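Lecture notes, unit 9: reading a volleyball match report
10 June 2021

In the match between Rastano and Loltow, played in May before 2,000 spectators, the report gives only the points of each player. For a coach this is not enough. Please look also at:

- **Reception.** A weak first pass makes the set easy to read.
- **Serve errors.** Loltow lost 9 points in this way.
- **Side-out.** Calculate it for each rotation separately.

*Homework:* take the Flores report and write the side-out for every rotation, maximum 100 words of comment. Bring it on paper.

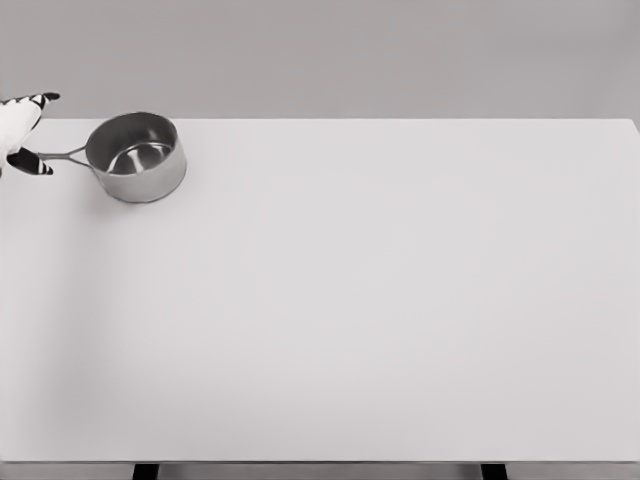 *Small saucepan on a light gray tabletop (computer rendering).*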